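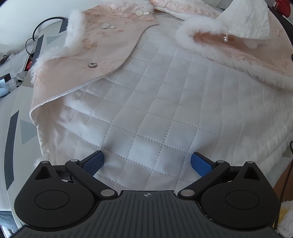
The Flilby brocade vest in pale pink, opened out on a quilted pad

Flilby Fur-Trim Brocade Vest, Pale Pink

A short festive layer for children, to be worn over a dress, a kurta or a plain long-sleeved top. The vest is made in small batches by the Chaudhary workroom and is sold by us in the shop and by post.

About the cloth

The cloth is a light peach-pink brocade. The pattern is woven in, not printed, and it is quiet: a faint floral or circular figure in slightly darker pink and gold. In daylight the pink is what you notice first. Under a yellow lamp the gold comes forward, and the whole garment looks warmer. Customers who wish to match it with a skirt or a hair ribbon are advised to ask for a cutting of the fabric before they buy. We post cuttings without charge.

The trim is white faux fur, long and soft. No animal fur is used in any Flilby garment. The hem of the front panel is finished with a narrow white binding which has a light shine.

Fastening

The front has small white round buttons and a silver metal snap. The snap does the holding when the child is moving about. Please close it first and do the buttons after, it is much easier in this order. On the other front there is a small pearl-like bead button near the curve of the fur. It should not be pulled when dressing the child.

The fastenings are small parts. The vest is not suitable for children under four years, and please check from time to time that all of them are firm. If one becomes loose, stop using the garment and write to us. Urmila Uniyal in our repairs room will sew it again free of charge during the first 11 months after purchase.

Sizes

We keep this vest for ages 4 to 7. It is cut short and ends near the waist, so the length is less important than the chest. Measure the child over the clothes which will be worn under the vest, and not over the skin. The largest size fits a chest up to 73 cm. If your measurement falls between two sizes, we suggest the bigger one, as the fur takes a little room at the neck.

Care

Do not put the vest in a washing machine. Small marks can be removed with a damp white cloth and a drop of mild soap, working from the outside of the mark to the middle. For a full cleaning, take it to a dry cleaner and mention the faux fur.

If the fur has become flat in the post, shake the vest gently and comb the fur with a soft baby brush. Do not iron the fur. The brocade may be pressed from the inside on the lowest heat, with a cotton cloth between.

For drying after spot cleaning, open the vest and lay it on a flat, clean surface such as a mattress pad or a thick towel. A hanger pulls the shoulders when the fabric is damp.

Storage

Fold the fronts loosely over each other, with the fur to the outside, and keep the vest in a cotton bag. Plastic covers are not good for the long storage. Our Flemer cotton bag is of a suitable size and is sold separately.

Colours

Pale pink is in stock. The ivory version, which we sold under the name Plokow, is finished and the next lot is expected in August.

Delivery and returns

Orders are packed by Sushil Negi and leave us every Friday. A vest can be returned if it is unworn and the paper label is still attached. Exchange for another size is possible one time, and we pay the postage for it.

A customer's note

"My daughter wore it for her cousin's engagement and she did not want to give it back for the night. The fur is very soft. I found the snap a little stiff in the beginning." Madhu Dhillon

For questions on sizes please ask for Jitendra Gautam at the counter, or use the contact form.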